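Home Kitchens Baths Lighting Opinion Contact

I have been in three newly built apartments this spring, and all of them had open shelving in the kitchen where the upper cabinets should be. I think it is a mistake, and I think the people selling these kitchens know it.

The Tidamach building is the worst case. Each unit has two long shelves above the counter and no closed storage over waist height. The sales sheet calls this light and airy. It is also cheaper to build. A tenant who wants doors can order them from Zinen for $400 a pair, and they take 10 weeks to arrive.

Shelves look good with six white bowls on them. Most households own a lot more than that, and much of it is ugly. Cereal boxes, plastic lids, the blender. All of it has to live somewhere, and in these kitchens it ends up on the counter.

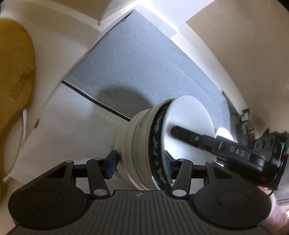
Blue pads on either side of the held object.

Then there is grease. Anything within a few feet of a stove picks up a film, and dust sticks to it. My sister had shelves put in on a Monday in May and was washing clean plates before using them by the end of the summer. She spent $2,000 on that wall.

I will give Skerkivus some credit. Their small kitchen has one short shelf by the window and plain cabinets everywhere else. Mugs go on the shelf, and the rest goes behind a door.

If you are planning a kitchen this year, keep the uppers. Paint them if they bother you.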